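Subject: Re: [teleop-users] How many demos before it stops being silly?
From: Marisol Ayala

On the Etley list someone wrote:

> We have recorded 64 demonstrations of a two-arm handover with the
> leader arms and the policy still dithers at the moment of contact.
> The Adelix notes say to just collect more. Is that really the
> answer, or are we teaching it something dumb?

Probably both, in my experience. We got to 900 episodes on our cup task before I sat down and watched a batch of them end to end, an afternoon I would like refunded. The dithering was all there in the demos. It was us, squinting at a monitor and nudging the leader arm back and forth until we felt brave enough to close. 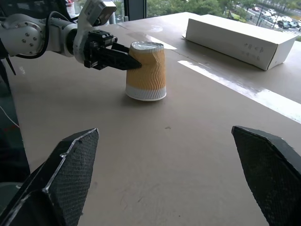
What helped most was picking one approach and making every operator stick to it. Before that, each of us had a personal style, and the policy politely averaged them into something none of us would have done. Our rule sheet now says that the second arm keeps its fingers open and well apart until the first one has a finger against the side of the cup, and then you come in without stopping to admire the view. With a paper cup you can get away with a lot of bad habits, so don't assume the rule carries over to anything heavier. If you overshoot, throw the episode out. Do not rescue it. Rescues look heroic on playback and the policy learns to overshoot first.

Two other things. We cap sessions at 9 in the evening, after a June run in which the late episodes were visibly worse than the rest – slower, and with a sort of sulk in the wrist. And we cut the dead time at the start of each recording, where the operator is scratching an ear and the arm is learning to stand still.

I went from 900 episodes down to the ones I could watch without wincing and retrained on those. Contact is much cleaner. It still hesitates when the sun is low, and I have no theory about that beyond buying a blind.

If you're on the Sanwood branch of the recorder, check that both wrist streams share a clock before you blame the operators. Ours didn't for eight days.

Marisol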